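Filed under: Diary, House and Garden
5 min read

23 November 2021

Woke up at five to the sound of the pump running again. It had been on since before midnight by my reckoning, so I went down in my coat and switched it off at the wall. The floor by the boiler had a skin of water on it and the bottom shelf of paint cans was standing in it. I moved the cans to the stairs, made coffee and waited for it to get light.

The rain stopped sometime after seven. I walked the ditch from the road down to the bottom fence. It is full of leaves at the culvert, same as last year, and the water is going over the top of the bank and across the grass toward the house. I raked what I could reach. The rest is packed in under the pipe and will need a longer handle or a person with longer arms.

Called Jomar Ignacio at eight thirty. He put the drain in for the people who had the house before us and he still remembers where everything runs, which the town does not. He said he could come at noon if I didn't mind him bringing the dog. I said the dog was fine.

Spent the morning on the bills. The oil was 521 dollars for the fill, up from March. The car insurance came in at 245 for the quarter. I wrote the check for the Gralleck people for the gutters and then did not mail it, as they have still not come back to do the corner over the porch. The invoice says 1218 with the corner included. I wrote them a short letter saying I would pay when the corner was done and put that in the envelope by itself.

Had soup. There was one end of bread left.

Jomar came at twelve twenty. He went straight to the culvert and lay down on his stomach on a feed sack and started pulling out leaves by the armful. There was a length of old fence rail in there too, jammed crosswise. Once that was out the whole thing let go and the water dropped a foot while we stood there. The dog barked at it.
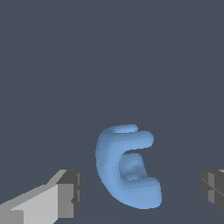

After that we looked at the basement. He thinks the pump itself is all right and the float is sticking. It is a Botasis, the kind with the arm on the side, and the arm was catching on the wall of the pit. He turned the pump a quarter turn and ran the hose into the pit to test it. It came on and went off the way it should, three times. He also thinks the line outside is too short and is putting the water back where it came from. He wants me to get another section of Flanex hose and take it past the lilac. I wrote that down.

He wouldn't take money for it. I gave him two jars of the plum jam and the rest of the apples, and he said he would take the cash next time if the jam was no good.

We talked a while in the driveway. His daughter has moved up to Dagdag to teach second grade and has a room over the hardware store there. She wants to keep a cat and the landlord has said no. Jomar says the winter will be a wet one with not much snow. He said that last year too, and we had snow to the mailbox.

Drove to town at three for the hose. They had the fittings but not the length I wanted, so I ordered it and it should be in next week. Stopped at the library and returned the book about the canal, which I never got past the first lock. Took out a mystery instead. The woman at the desk said they are raising money for the roof and have the first 1000 dollars. I put a five in the jar.

Home by half past four and nearly dark. The grass on the low side is still soft enough to lose a boot in, but the ditch was running clear and I couldn't hear the pump from the kitchen. Wiped down the paint cans. Two of the labels had come off, so I opened those to see what they were. One was the hall color. The other has gone solid and can go out with the trash.

Pork chops for supper, and the last of the green beans from the freezer. My shoulder hurts from the rake. Called my sister at seven and she is coming Thanksgiving after all, but not staying the night. She will bring the rolls. I need to get the leaf for the table out from behind the wardrobe and find the good cloth.

Read two chapters. Went down at ten with the flashlight. The floor is drying from the middle out and the pit was half full. Left the pump switched on.

Recent entries
First frost and the last of the squash
Gutters, part two
A day at the dentist
What was in the wardrobe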